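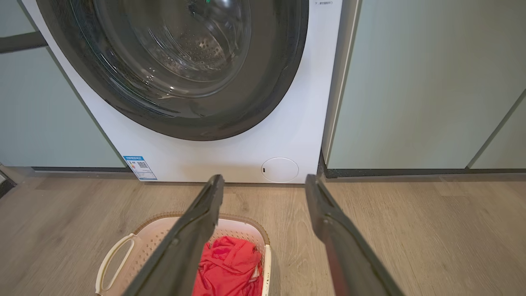 Our project looked at how much water students in shared housing use for laundry, and whether a simple change in habits could bring the number down. We picked laundry over showers or dishes for a practical reason: people remember how many loads they did, but they don't remember how long they stood in the shower. The machines are also easier to compare. A front loader has its round glass door on the front and a perforated steel drum behind it, and many carry a small energy label low on the front panel, often with a code to scan. A top loader fills from above and generally needs more water for the same clothes.

Background

The two buildings in the study are Eltari House and Lillari House, both on the north side of campus. Eltari has front loaders only. Lillari has older top loaders. Both laundry rooms are free to use, so cost did not affect how often people washed.

Method

We put a paper log sheet in each laundry room at the start of September and left it up for 7 weeks. Residents wrote down the date, the cycle they chose, and whether the load was full, half full, or smaller. We collected the sheets every Sasten break (the free afternoon between lab blocks) and typed them into a spreadsheet. For the last 2 weeks we taped a one-page notice next to the sheet asking people to wait for a full load.

We wanted to read the water meters too, but the meter at Lillari also covers the kitchen, so those readings were no use to us. Water use was worked out from the manuals instead.

Results

The sheets gave us 218 usable entries. We threw out 10 others that had no date or that we could not read. Before the notice went up, half loads were the most common entry in both buildings. After it went up, full loads became the most common at Eltari. At Lillari there was hardly any change.

The normal cycle was used far more than any other. Several residents wrote in the margin that they did not know what the other cycles were for.

Problems

Filling in the sheet was voluntary, so people who care about water may be overrepresented. "Full" was also a matter of opinion. At Lillari the pen went missing twice and we lost entries both times.

Next steps

If the Konstantinidis fund renews our supply money for spring, we would like to repeat the log with a short cycle guide posted in both rooms from the first day. We would also move the notice at Lillari, where it hung behind the door when the door was open.

Submitted November 14, 2019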